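Careers / Engineering / Robot Software

Software Engineer, Manipulation Planning and Perception
Flodura, Dinport site
Reference: 739
Last updated: Jan 14, 2026

Flodura writes the software layer between a trained grasping policy and the arm that executes it. We are hiring one engineer for the Calard team. Calard is our runtime: it takes camera images and joint states, runs the policy, checks the proposed motion against a collision model, and streams setpoints to the controller. The position is permanent and full time.

The work

You will own the path from policy output to commanded trajectory. At present the policy emits short chunks of end-effector poses, and Calard stitches them together with a blending step that was written for a slower arm. It needs replacing. You will also maintain the replay tool, which loads a recorded episode, realigns image and pose timestamps, and reruns the planner offline. The regression set holds 242 episodes. A planner change is merged when all of them replay without a joint limit violation.

Other duties:
- estimate gripper opening from wrist camera images when the encoder value is missing or stale
- write and maintain calibration checks for hand-held and arm-mounted grippers
- profile the inference loop and keep its period within 10 ms
- review code from the Vainio group, who write the controller drivers

Required

Strong C++ and working Python. Experience with trajectory generation or model predictive control on real hardware. A clear understanding of rigid body transforms, time synchronization and camera models. You should be able to read a log and say which process was late.

Useful

Experience with imitation learning pipelines, visual-inertial odometry, or real-time Linux. A degree is not required if you can show the work.

The bench

Development takes place on site at least three days a week. Each engineer has a workstation and shared access to the test tables. Recordings made with hand-held grippers go through the same perception code as recordings from the arms, so you will handle both kinds of data.

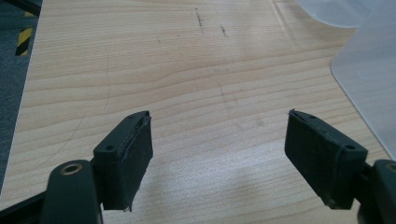 Do I need experience training large models?
Training is handled by a separate team. You need to load a checkpoint, run it and measure its latency.

How to apply

Send a resume and one code sample of your own to the Dinport office, quoting reference 739. The sample should be something you can discuss line by line. The process consists of a phone call, a take-home task on timestamp alignment, and a half day on site. The take-home task uses a log with 107 dropped frames and should be returned within a week. The start date is negotiable, no later than August.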